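The pink chopstick holder, after a month on our table
August 6, 2020
By the Trirnirby Kitchen Notes desk

I did not set out to have opinions about a chopstick holder. We eat noodles a lot in this house, rice bowls even more, and for years the chopsticks lived in the silverware drawer, where they slid under the tray and jammed it shut about once a week. In July I finally gave up on the drawer and ordered the Utau upright holder in pink, plus a fresh bundle of brown chopsticks from Casilness so everything would match for once in its life. Yes, I'm a person who gets excited about this kind of mail!

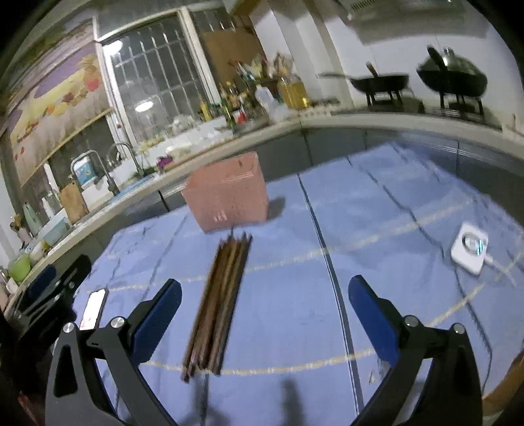 2 min read

So, the color first. The listing called it "rose," and on my screen it looked dusty and kind of grown-up. In my kitchen it's a straight-up salmon pink, and against the light blue tablecloth it looks like something from an ice cream parlor. I love it. My other half says it looks like a bath toy (he's allowed to be wrong). If you have your heart set on a quiet, tasteful pink, order the gray one.

It's plastic, and it tapers down toward the bottom. I was worried about that, because I had a tall ceramic crock before this that went over every time somebody reached past it for the soy sauce. The Utau has gone over exactly once, and that was with all the chopsticks crammed against one side. Spread them out a bit and it stays put.

The openings in the front are what sold me. My old crock had no drainage whatsoever, and I'd find a sad little puddle in the bottom with the chopsticks standing in it. With the lattice, air gets in, and I can put them away slightly damp without feeling guilty. I keep a folded dish towel under it when I've just washed up, since the water has to go somewhere - don't stand it straight on a wood counter like I did the first night.

Filling it is oddly pleasant. I dump the clean bundle on the table, line the sticks up side by side, and drop them in a few at a time with the skinny ends up. One by one works too if you're waiting for water to boil and want something to do with your hands.
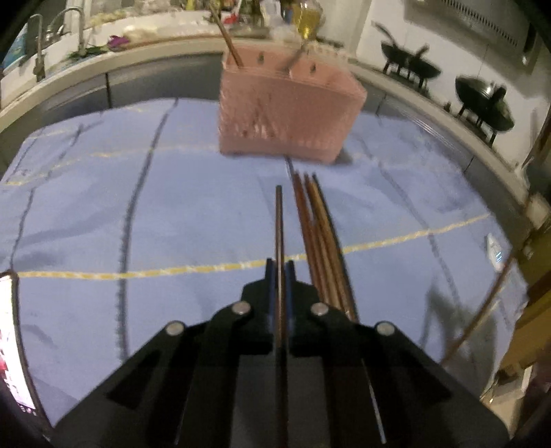 Two in, a few still to go.

Now the complaints. With only a couple of pairs in there, they flop out to the corners and lean every which way, and if you like things neat it will bug you. It needs a decent crowd before everything stands up nicely. I would have happily paid extra for a divider down the middle, so I could keep the cooking chopsticks apart from the eating ones. The Aguiar holder I gave my sister has one, but it's a much bigger thing and it hogs her counter.

Cleaning is my other gripe. The lattice collects gunk in the corners and a sponge just skates right over it. An old toothbrush does the job in a couple of minutes, and I do mine every other weekend.

As for the Casilness chopsticks, they're thin and light, and the brown varies from stick to stick, some redder and some darker. I like that, though it does mean you'll spend time hunting for a "pair" if you're fussy. They grip slippery noodles better than the shiny ones I had before. I hand wash them.

Would I buy the holder again? Yep. The drawer opens, the table looks cheerful, and guests help themselves without asking where anything is. I'd knock a little off for the missing divider and leave it there.

Comments (2)

noodlebowl297: Does it fit the extra-long cooking chopsticks? Mine tip over everything I put them in.

pinkkettle: Got the same one after reading this and I'm with you on the color, it's LOUD. I keep mine by the sink with straws in it too. Toothbrush tip is a good one, I'd been poking at the holes with a toothpick like a fool.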